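Before Chiamaka Nnaji worked on desk lamps she repaired hair dryers, and she still thinks of a lamp mainly as a cord with things attached.

"People bring one in and say the lamp is dead," she said. "Nine times out of ten I look at the cord first. Where it goes into the base, that's where it bends every day."

She has run the repair table at Pastilau since May. It opens on Saturday mornings and takes small household items, and lamps make up most of the pile. On the morning we talked she had six waiting, all of them the gooseneck kind with a plastic base.

I asked what people do wrong with them.

"They pick them up by the head. The neck is made to bend, so it bends, and the weight of the base pulls on it. Do that for five years and it gets loose at the bottom. Then the head droops and they buy a new one."

She would like owners to take hold of the stem low down, close to the base, or to put a hand under the base itself. She also tells them to leave some slack in the cord. A cord pulled tight across a desk will get caught by a sleeve sooner or later.

Plastic bases scratch easily, she said, and the shiny ones show it most. She cleans them with a soft cloth and a little dish soap in water, with the lamp unplugged. Window spray she leaves alone. "I clouded one that way when I was starting out. The woman was nice about it, but I paid for it."

Some lamps she sends home unrepaired. If the base has been sealed with glue, opening it usually cracks the plastic, and she would sooner tell the owner that at the start. The parts she does use come from Veloso, where she orders cord in 300-foot rolls.

Her own lamp at home is a secondhand one from Kellholm with a stem that no longer stays up straight. She has been meaning to fix it.

"It lights the desk," she said. "I lean it on a book."
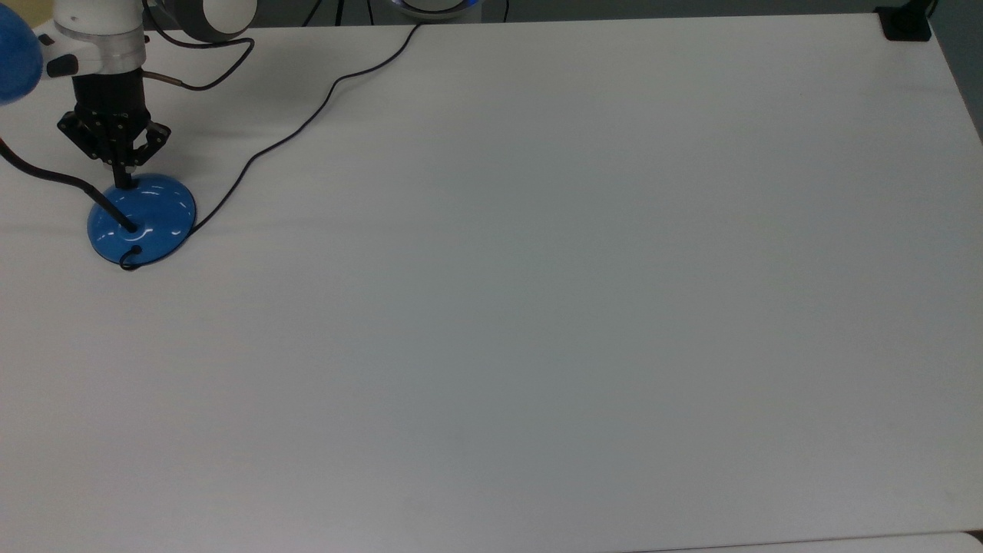
Khrystyna Zhuravel wrote in to say that dish soap took the shine off her lamp base too, and that she now uses plain water and a dry cloth afterward. She would also like to know if a loose neck can be tightened at home without opening the base.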